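Why Does a Spray Bottle Spray?

Have you ever been handed a spray bottle and a cloth and told to go wipe the table? And did you, perhaps, squirt it a few more times than you really needed to, just because it is so much fun? You are in very good company. When I was nine I could make a table-wiping job last until supper, and my grandmother in Mutstead used to say that I had the cleanest elbows in town.

But how does it work? Water likes to go down. It runs down hills, down drains and down the back of your neck when it rains. So how do you get it to climb up out of a bottle and fly across the kitchen?

The secret is a tiny pump hiding in the top, the part we call the trigger head. From it, a thin straw reaches down into the water. When you squeeze the trigger, you push a little piston (that is a plug that slides back and forth inside a tube), and the water in the tube has to get out of the way. It can't go back down the straw, because a small valve shuts behind it like a door. There is only one way left to go – out through the nozzle at the front!

Then you let go. A spring pushes the trigger forward again, the little door opens, and more water is pulled up the straw, ready for your next squeeze.
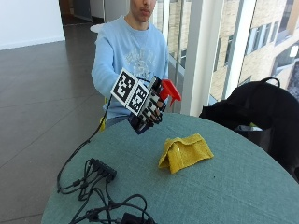

A red trigger head in the hand, and a yellow cloth bunched up on the tablecloth.

Now for the nozzle, which is my favorite part. The hole in it is very small indeed, and many nozzles give the water a good swirl on its way through. Out it comes, spinning and stretching, and it breaks apart into lots of little drops. On many bottles you can twist the nozzle to choose between a soft mist and one long, straight jet. (The jet is the one that gets you into trouble.)

And what about the cloth? A cloth is made of threads with teeny gaps between them, and water creeps into those gaps all by itself. Grown-ups call this capillary action. You can call it drinking, if you like.

Try it yourself! Fill a clean, new spray bottle with plain water, stand outside and spray with the sun behind you. If you twist the nozzle to a fine mist and look carefully, you may just find a little rainbow hanging there.

Written by Marlene Kennedy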